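Last updated: 21 Dec 2021

Chapter 2: Baskets, Bins and the Stuff That Never Has a Home

I used to think sorting was something you did once, on a big rainy afternoon, and then you were finished. Then I moved to Ernport, shared a workroom with Mohit Thakur, and found out that small stuff comes back every single week (batteries, tape, spare gloves, little packets of who knows what). By June we had a shelf you couldn't put a cup down on!

So this chapter is all about containers. In Chapter 1 we cleared a table and made piles. Now we give those piles somewhere to live, and I want you to start with the plainest thing going, an open basket at the side of your work surface.
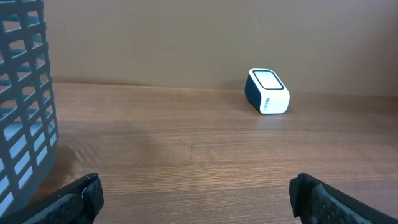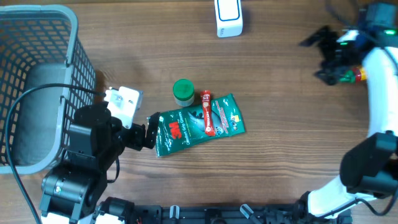

My own rule is that the basket comes before the label. People love labels, and I do too, but a label on the wrong size of bin just makes you feel bad every time you look at it. Take a flat package like the 3M Comfort Grip Gloves, with that slender red sachet lying on top of it: one is wide, the other is narrow, and in a deep bin the narrow one heads straight for the bottom. A gray basket with grid sides lets you peek in from the side, and I find I dig around a lot less. Aarti Ahuja, who read this chapter for me, goes further and stands all her flat packages on edge like records. Try it both ways.

Before you read on, grab a basket and a tape measure. We'll work out the inside size first, then talk about what belongs in the same basket and what really doesn't.

2 comments | 500 shares

We use cookies to remember your page. By reading on, you accept them.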